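Ticket 1462 - Teslow shop site
Subject: Product photos upload fine but show up rotated or blank
Status: Solved
Opened: 28 February 2022

Hi Otier team! First off, I love the new gallery tool, it has saved me hours already. I do have one weird problem. When I add photos to a product page, the small previews look great, but the full-size versions either come out sideways or don't load at all. It only happens with files over 4 MB. I'm using the Momex theme and haven't touched any settings since October.

Things I've tried so far:
Cleared the cache (twice!)
Switched browsers
Renamed the files without spaces
Turned off the Kaimal image plugin - and with that off, the sideways ones came out straight! The blank ones are still blank though.

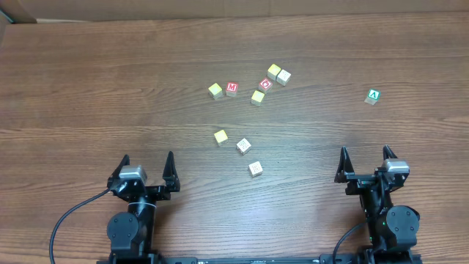
Small cubes on a wooden tabletop

Reply from Otier support
Thanks for such a thorough report, the plugin test helped a lot. There are two separate problems. Kaimal is applying the rotation tag a second time after we've already applied it. The blank images come from the memory limit on your site, which is set to 110 MB. Please raise it to 200 under Hosting, then Limits, press Rebuild Gallery, and leave Kaimal off until that finishes.

Update from customer
Wow, that was quick! Raised the limit, ran the rebuild (roughly ten minutes on my site) and every single photo opens at full size. I turned Kaimal back on afterward and the sideways problem came right back, so it's off again for now. Is there a way to keep its compression and skip the rotation part?

Reply from Otier support
Yes - in the Kaimal settings, open Advanced and uncheck "Auto-orient on save." Then rebuild once more.

Update from customer
Works perfectly, compression and all. You can close this one. Thank you so much!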